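Microfiber stops working long before it looks worn, and laundry is the usual cause. The split ends of the fibers trap dust and oil. Fabric softener coats them, and high dryer heat can fuse them.

My current routine is a warm wash, half the usual detergent, no softener, and no cotton in the load. Cotton lint gets into the weave and stays there through the next several washes. 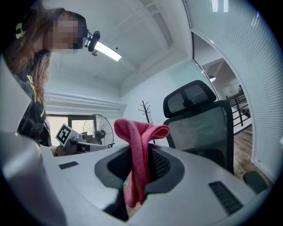 Pink cloth, office set.

Blend matters less than people claim. I keep 80 percent polyester cloths for general work and have no complaint about them. Weight matters more. Anything thin saturates quickly and then just moves the dirt sideways — fine for a monitor, poor for a desk.

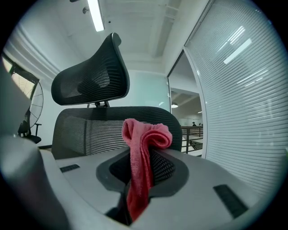
Drying is simple. Hang the cloths if there is space, or tumble them on low with an empty drum otherwise. Dryer sheets leave the same residue as softener. Mererid Ruddock wrote in October to ask whether vinegar strips that residue. It helped on two of my older cloths and did nothing for a third, which went to the garage.

I retire a cloth when it beads water instead of taking it up. My last batch of 6 reached that point within a month of each other.

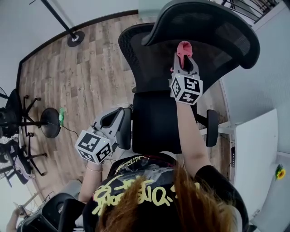 Storage

A closed drawer, folded, sorted by job. Kitchen cloths stay in the kitchen.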